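Come sort stuff with us in Surkthorpe!

I run the returns floor at Drindivano, and I'm looking for 2 people to join my crew this March. We're 30 on the floor and I've been here since we did every box by hand. Last year we brought in Dridex, the software that teaches our picking arms, and my job changed a lot (so did everyone's, and yes, I was grumpy for a month).

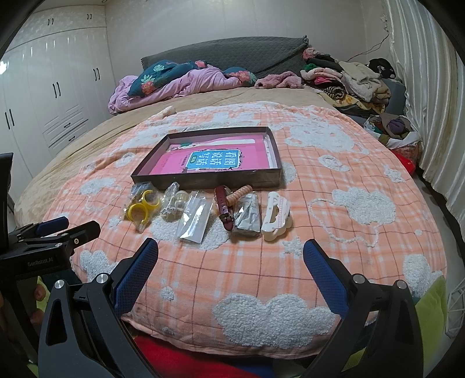 What changed is mostly who does the boring part. The arms take the long repeat runs now, and we spend our time showing them how to pick up awkward things and fixing what they drop. Think a hair clip, a watch strap, a knotted little bag of beads, a book lying in a tray: every one wants a different grip! You'd also pack by hand at the Boonyarit bench, same as always.

No experience needed, we train you for 3 weeks on full pay. Shifts start at 2 p.m., and you can swap them (please tell me by Wednesday). Bring steady hands and some patience, and say so when a machine is slowing you down.

Drop a note at the front desk or use the form on this page.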